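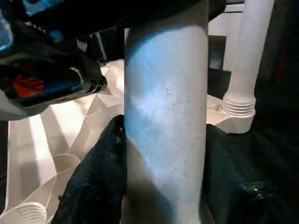 Showing the arm how to hold a pole: workshop tips for patient people

Poles and posts look like the easiest thing in the world to pick up, and I thought so too until I spent most of May trying to teach our arm to do it. We do our teaching two ways in the Kenham workshop, either by taking hold of the arm and moving it ourselves or by driving it from the remote at the bench, and then the arm learns from what we did. I've written down what helps, in no particular order, for anyone who has one of these in the shed or the laundry and is getting a bit cross with it.

Grip from both sides, and bring the fingers in evenly

A round pole will roll away from whichever finger touches it first. When you're guiding by hand, line up so the pole sits midway between the fingers before you start to close, even if it takes you three goes to get there. If you're on the remote, stop short, have a look from the side, then close. I used to nudge the pole across with one finger and tidy up afterwards, and of course the arm learned to nudge as well, and it was a good deal less gentle about it than I was.

Hold low for a pole that's standing, nearer the middle for one that's lying down

A low grip on an upright pole gives you good control over where the foot goes, and that's what you want if the end has a thread on it. Pick a pole up off the bench by one end, though, and the other end droops and swings about. Teach these as two separate jobs. I mixed them together in one batch for a while and got an arm that would grab almost anywhere, which was no use to anybody.

Look at the light on white things

White plastic is a nuisance for a small camera sitting at the wrist. A coloured lamp on one side will tint a pale pole, a window on the other will wash it out, and the edge you're relying on melts into whatever is behind it. I like a dark cloth behind the work if the job allows it. After that, do some of your runs with the lamp on and some with the blind down, so the arm doesn't decide that poles are only poles at ten in the morning!

Keep your hands out of the wrist view

When you move the arm by hand, hold it well back from the gripper. It's tempting to steady the pole with your other hand, and I still catch myself doing it. The trouble is that the arm won't have your other hand there later on. If the pole really can't stand up by itself, put a clamp on it and leave the clamp there for every run, including the ones the arm does alone.

Threaded ends want a slow start

Screwing a post into a base is my favourite job to teach and also the one that has given me the most grief. Set the end down lightly, turn it backwards a little until you feel it drop into the thread, and only then go forwards. You'll feel that drop when you're guiding by hand, but you won't feel it through our remote, so I teach the first turn by hand and leave the remote for the carrying. Don't lean on it. A crossed thread in plastic is there for good, and I have a jam jar full of spoiled ones to prove it.

How many times to show it

For a plain pick-up-and-stand, I do 30 good runs. For the threaded job I had 23 and thought I could get away with it, and I couldn't, so I went back on the Thursday and did another 25 with the base turned to different angles. Have a cup of tea somewhere in the middle of a batch. Tired hands get jerky, and you'll see the same jerkiness coming back at you later.

Throw out the bad ones the same day

Our folder from the Mengal shelving job had 2,787 clips in it by the time I got round to sorting, and I wouldn't wish that on anyone. Now I keep a pad beside the remote and jot down the run number whenever I bump something, drop something or change my mind halfway. They get deleted before I go in for dinner. A fumble you recovered from nicely can stay, by the way – it's handy for the arm to see how you got out of trouble.

Wipe the fingers down

Dust and bits of grit get into the rough surface of a gripper finger and leave scuffs on anything pale. A damp cloth does the job, then a dry one. Stay away from anything oily or with polish in it, or your pole will slide down through the grip on the very next run. Switch the arm off first, please, even if you're only going to be a second.

Clear a path for the elbow

You'll be watching the fingers, and meanwhile the rest of the arm is wandering off towards the shelf. Parts that stand up tall are the worst for this, especially if there's a second post just behind the one you're after. Come in from the open side and go out the same way you came. On the Sirkevden frames I put a bit of bright tape on the bench to mark my way in, and it saved me knocking over the back post every second try.

Let it have a go early

After the first ten runs or so, let the arm try, with your hand near the stop button. It will probably be hopeless, but the way it's hopeless is useful. Ours kept closing too high, and when I went back through my own runs I'd been closing high as well whenever I was standing up at the remote. I sit on the old Prorer stool for all of them now, and the grip has come down to where I wanted it.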